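Planner clips the open door in sim, but only with the arm tucked

phetsri_kan
Running the Kirnuvora flat scene, view over the arm towards the doorway.

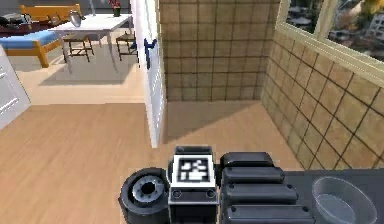
Replies (5)

grorkel_ed
What's your inflation radius? I had the same grief in July with an open door. Seen edge-on it's only a thin strip in the depth image, and my costmap kept dropping it.

phetsri_kan
135 mm. I tried 400 and then it won't plan through the doorway at all, just sits there replanning. The base path looks fine to me, it's the elbow that touches.

stetexfan
Don't touch inflation, you'll be chasing it forever! Plan base and arm together, and give the door its own collision object with the handle included. That lever sticks out and I bet your box doesn't cover it.

grorkel_ed
Disagree, whole-body planning for one doorway is overkill (and slow, mine went from 430 ms a plan to 4 seconds). Tuck the arm, use the tucked footprint, done. Is the marker plate in your self-filter, by the way? If it isn't, it could be turning up as an obstacle right next to the arm.

phetsri_kan
Oh. No, the marker housing isn't in the URDF collision meshes, I only added it as a visual. Will put it in tonight. The door is a plain box too, no handle, so stetexfan gets half a point.

stetexfan
I'll take the half. Still think you'll want whole-body once you're carrying something, that glass bowl for instance. Post your planner config when you've rerun it?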